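The first thing Ye-seo Um's group learned about laundry is that a robot can be taught to fold a shirt and still be beaten by the drawer it came out of.

So the group, based in an old brick building in Lundthorpe, stopped teaching the robot directly. People do the chores instead, holding a gripper in each fist, while patterned markers on the grippers let software work out where each hand went. The method is called Grunus. It has the dignity of eating dinner with barbecue tongs. 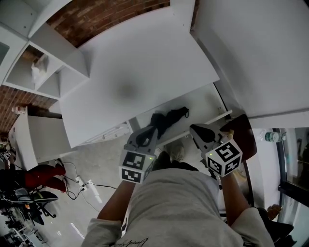 Um's team collected 1794 of these demonstrations, then threw out 526. Some had lost tracking. Others showed a person giving up and using a knee, a technique the robot has no means of copying.

What remained trained a policy that was given 200 attempts at putting clothes away in furniture it hadn't met. It managed more than half, a result Um calls "respectable, if you don't own many clothes." The more interesting finding was that slow, slightly clumsy demonstrators produced better training data than the experts, whose movements were too quick to imitate. Um, by her own account a superb folder, has been moved to labelling.

The next round starts in March, with 3 new dressers and a fitted sheet.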